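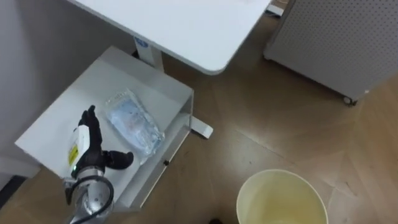
June
By Meriem Benmoussa

My sister rang on Sunday to ask when she could buy something that would tidy the kids' room. I said not this year, and then spent the rest of the call trying to explain why, so I'm writing it down.

The vacuum is sorted. Ours is a Tesow, it cost less than the couch, and it does the floors while I'm at work. It gets stuck under the bookcase every so often. I don't count that as a failure, I get stuck under there too.

Picking things up is another matter. Take a plastic bag with something flat in it, lying in a shallow tray. A four-year-old can grab it without looking. A robot hand has to work out where the plastic ends, which is hard when the plastic is clear and shiny and throws glare off every fold. Then it has to pinch something that changes shape as soon as it's touched. Fingers have become very good. Knowing what to do with them is lagging.

I've been keeping a spreadsheet of demo videos since last winter, mostly from Stellero and Landeg, with a few from smaller outfits. There are 173 in it now. I only list the ones that show a household job from start to finish with no cuts and no sped-up footage, and of those, 13 involve anything soft or bagged. Towels are the favourite. Rubbish hardly ever gets a look in, though putting rubbish in a bin is the job I'd pay for first.

Shop floors are further along. A mate at Tinura packs the same carton all day next to an arm that packs the same carton all day, and the arm does almost 200 an hour. It's the same box at the same height every time. My sister's kids don't leave anything at the same height.

I told her to get a big tub with a lid. She's thinking about it.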